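About Jarketti

Jarketti is a shared workshop on the Gasutlow estate, in the unit behind the tyre place. We have 46 members who pay monthly, and most of them come in to work on something they can't fit in a spare room at home. We opened in December with one bench, a pillar drill and a kettle. The bench is still in use.

We are not a school and we don't run degree courses. People join with a project, or they join one that is already going. The longest running of these is the arm bench, which we call Grosusis after the first piece of code written for it.

What the arm bench does

The aim of Grosusis is to get a robot arm to do small, fiddly jobs with ordinary lab glassware. Picking up a block is fairly easy. Taking a glass tube by its upper end and lowering it through a hole not much wider than the tube is harder, and that is the sort of job we picked. The layout has stayed simple so that members can set it up again themselves: a clear rack, two glass tubes, a funnel and a cork ring, all on a black cloth. Clear plastic and glass are awkward for cameras, and a dark background makes the edges easier to find.

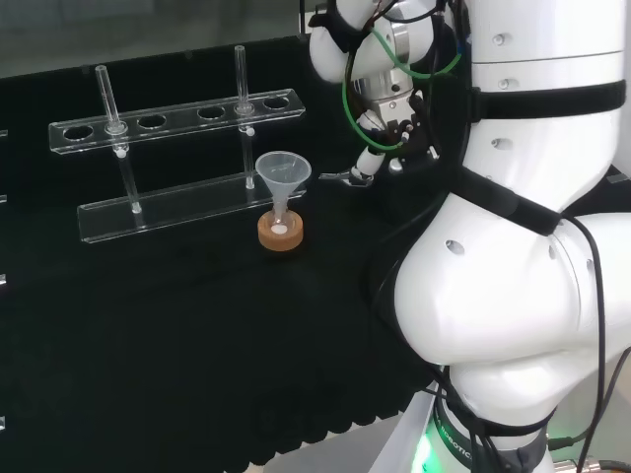
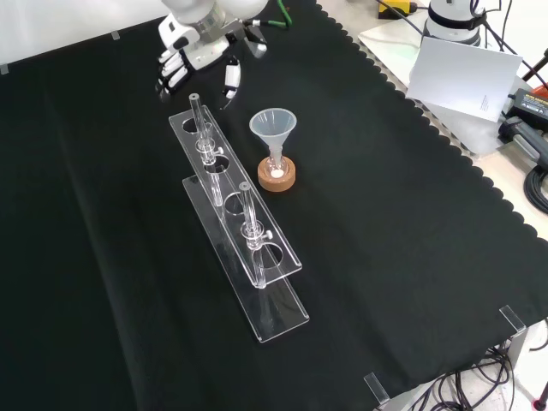
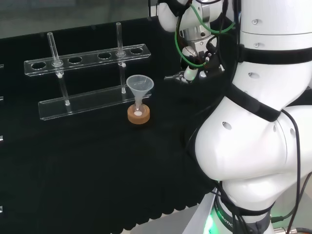
The software is written by members and kept on the workshop server, along with the notes. Anyone working on it has to write down what they changed, including changes that made things worse. The early notes are short and some are hard to follow. We have asked people to do better.

Sessions on the arm bench are limited to 4 people, as there isn't space for more around the table. New members do an induction first, which covers the stop button, speed limits and where to stand. After that you can book the bench in blocks of two hours. Glass gets broken now and then – there is a brush and a bin for it under the sink, and a tin for replacement money.

The rest of the workshop

Apart from the arm bench we have a wood area, a soldering corner and a small room for 3D printing. The printers are used a lot for brackets and cable guides. The wood area closes at nine in the evening because of the noise. The Hosseinzadeh room upstairs is quiet space with desks, and can be used for meetings if you put your name on the sheet by the door.

Membership and visiting

Membership is 15 pounds a month and you can leave when you like. That covers rent, power and most of the consumables, but not filament or timber. A further 800 pounds has been set aside this year for tools, and members vote on how it is spent. The current list has a bandsaw at the top – the arm bench has asked for better lighting.

If you want to look round before joining, send us a message through the contact page and someone will let you in. Parking is at the side of the unit. Please don't block the tyre place's doors.

Page last updated June 7, 2021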